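Match model notebook, June

Picked up from where I left the odds sheet last time. The goalscorer model still overrates forwards in the first 20 minutes or so of a game, and I want that fixed before the preseason friendlies start feeding in.

Reran the Furkosum league set with the new minutes weighting. 80 matches, both halves, own goals stripped out. The old version gave every starter the same expected minutes unless he was flagged as carrying a knock. The new one uses his last 4 starts and what time he came off. It made a bigger difference than I expected for wide players, who get pulled early far more than center forwards do.

Two goals or more in a match is still the weak spot. The model treats the second goal as independent of the first, and the prices come out too long. When a striker has already scored he tends to stay on the penalties and stay on the field. I added a small bump after the first goal. It helps with the regular penalty takers and makes everybody else slightly worse, so for now it is switched on for penalty takers only. 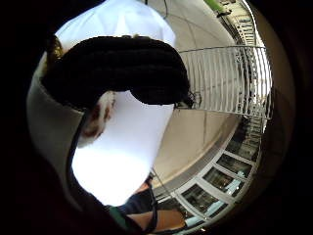
The Kutero feed dropped again in the evening run. Lineups came in late for 3 of the fixtures and the script filled the gaps with the previous lineup, without a warning. Anyone using the sheet from that run should throw it out. I changed the script so it stops and prints the fixture ID instead. Slower, but I would sooner have a hole in the table than a wrong name in it.

Checked the substitution times by hand against the match reports. Most were fine. Kutero logs a halftime change as minute 46 and Drurus logs it as 45, so anyone coming on at the break was getting an extra minute in one source. Small thing, but it adds up over a season for a regular bench player. Everything is now on 46.

Fantasy points side: clean sheet points were being given to defenders who went off before the hour. Fixed in the scoring table. The totals for last season need to be rebuilt, and that takes up to 52 minutes on the old machine, so start it before lunch and leave it alone.

Still open:
– home advantage is one number for the whole league, should be per club
– no handling for red cards at all
– cup games mixed in with league games in the older Drurus files
– column names differ between the two feeds, need a proper lookup

Next run: same matches, penalty bump on, home advantage split by club. Keep the seed the same so the two sheets can be compared line by line. If the wide players still look high after that, I will go back to the minutes weighting and try a longer run of starts.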